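Notebook, Keltar cell, kitchen counter station
May 10, 2020

In on a Sunday to get the station rules written up before the Claluvthorpe people start using it in June. The current sheet on the door is the Dolton one and it was made for bin picking. Half of it makes no sense for a counter with food props on it.

Started with layout. Old rule: "set objects as shown." Everybody reads that differently. New wording: board to the right with the loop handle pointing left, tray behind it, utensils on the right part of the tray, lemon slice on the back left of the board. The strip of stone along the front edge stays clear. Plate position is allowed to vary, but it has to be written in the log before the run starts.

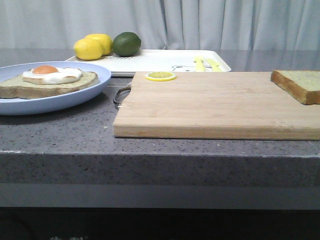
Naming is the next problem. Panagiotis Economou went through the Balogun logs last week and found the same piece entered as plate, dish and bowl, sometimes by one person in one shift. Out of 992 entries he had to fix 100 by hand. From now on we use the names on the prop list and nothing else. If a prop isn't on the list it doesn't go on the counter.

Knife rule, rewritten. Any knife on the counter gets logged, prop or real, and goes along the board, never loose at the front edge. Hands stay off the counter while the arm is enabled. If something needs to be moved, disable first, then reach. I have seen people (me included) nudge a lemon back with the arm live and that has to stop.

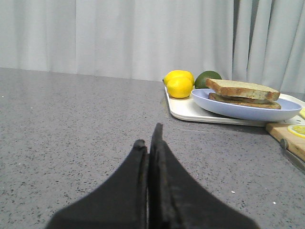

Fingers: check the pads for scuffs and dust at the start of each shift and wipe them. Close them fully once and look at the gap. If it looks different from last time, note it and ask before running. Speed cap stays at 3 on the controller until the pad check is signed.

Still open is what counts as done for the bread task. Dolton sheet says "bread on plate." A slice lying across the rim would pass under that, and I don't think it should. Proposal: bread released, fingers clear, nothing moving, and the overhang noted as yes or no. Panagiotis wants overhang to be a fail. I would keep it as a note for the first 8 sessions and then decide. 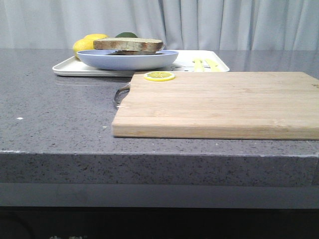
Curtain stays closed behind the counter for all runs. Wipe the stone before the first run and after lunch, crumbs and specks included.

To do:
- print new sheet, take the Dolton one down
- prop list to Claluvthorpe
- ask Balogun which controller version they log against
- spare finger pads, check the drawer before ordering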